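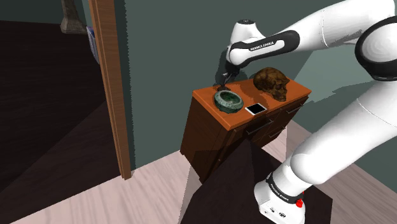
Old dresser smell, what worked for you?

noderfan27
Picked up an old dresser in February and the drawers STILL smell like mothballs. I tried baking soda, coffee grounds, a whole summer in the garage — nothing. Any ideas?

arif_chin
Shellac the insides. Two thin coats and you're done.

Judit I.
Please don't, if it's old! My grandma's is from 1883 and I'd cry. Try white vinegar and a sunny porch first.

arif_chin
Vinegar did zip for mine, and I gave it three rounds.

noderfan27
Mine's no antique, so shellac it is (sorry Judit). Do I need to sand first?

arif_chin
Light scuff, then wipe off the dust.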